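Visit Report: Skadum Speedway Stadium and Training Center

Members of the association's visits program were received at the Skadum stadium in September, by arrangement with the host club. The purpose of the visit was to see the track after its recent relaying, to inspect the workshops, and to learn how the club prepares young riders for their first league meetings. The party assembled at the main gate at 9:30 in the morning.

The stadium holds 3,180 spectators, most of them standing on the banked terraces along the home straight and the first two bends. A covered stand of 400 seats faces the start line. The club explained that it has no plans to enlarge the ground. Attendance has been steady for several seasons, and the board prefers to spend its income on the racing surface and the safety fence.

The track tour began at the pit gate and followed the direction of racing. Visitors were permitted to walk on the outer line only, as the inside had been graded and watered for an afternoon practice. The surface is a mixture of crushed stone and clay supplied under the name Skarumix, and it was laid over the old base during the closed season. According to the track staff, the new material binds more firmly on the bends and throws less dust toward the terraces. It does need more water in dry weather, and the club has had to revise its grading schedule between heats.

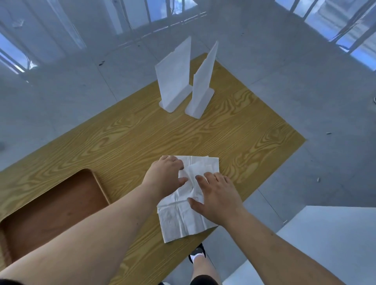
The air fence was of particular interest to those members who serve as meeting officials. It runs the full length of both bends and is made up of separate sections, each of which can be replaced without taking down its neighbors. The club demonstrated the change of one section. The work was carried out by two staff members and was completed well within the time normally allowed between heats. Members asked about storage of spare sections, and were shown a dry shed behind the fourth bend that is kept unlocked on race nights.

From the track the party proceeded to the Barrientos workshops, which occupy a long brick building on the far side of the parking lot. Barrientos maintains engines for the club's senior team and for a number of independent riders. Each engine has a record card on which running time, parts replaced and the results of bench tests are entered by hand. There were 177 cards in the active file on the day of the visit. The firm intends to keep the paper system alongside its computer records, as riders like to take a copy of the card with them when they travel to meetings abroad.

One engine was run on the test bench for the party. Ear protection was issued at the door. The foreman drew attention to the clutch assembly, where wear is heaviest, and described how starts from a damp gate differ from starts on a dry one. Several members felt that more time could have been given to this part of the program.

The training center is operated under the name Starkex and shares the stadium's facilities outside race days. Trainees begin on a small practice oval marked out on the center green, using machines with reduced power, and move to the full track when the instructors are satisfied with their throttle control and their ability to lay the machine down safely. Group sessions are held in the mornings. School work takes priority over riding, and a trainee whose school reports fall below the agreed standard is rested from the track until matters improve — a rule that parents are asked to accept in writing.

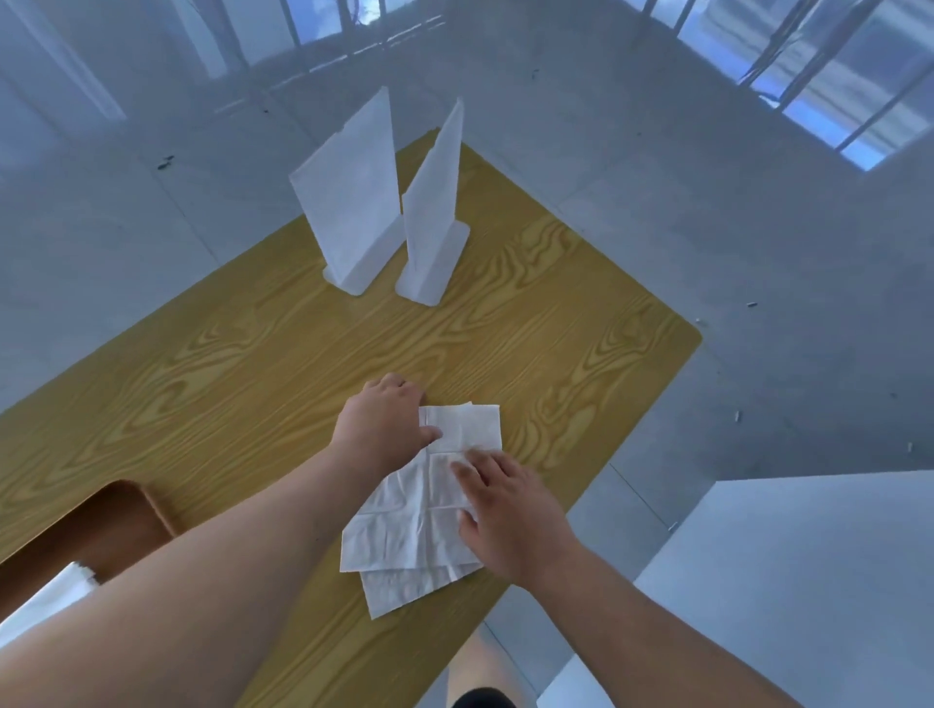

Can a young rider join Starkex without owning a motorcycle?

Machines, helmets and body protection are lent by the center for the first course of sessions. After that, trainees are expected to provide their own helmet and boots, while a machine may still be rented by the session.

The visit ended at 3:45 in the afternoon, following a short period of practice by the club's reserve riders, which the party watched from the covered stand. Members who wish to receive the Skadum track maintenance notes may request a copy from the visits office. The association records its thanks to the club, to Barrientos and to the Starkex instructors for their hospitality.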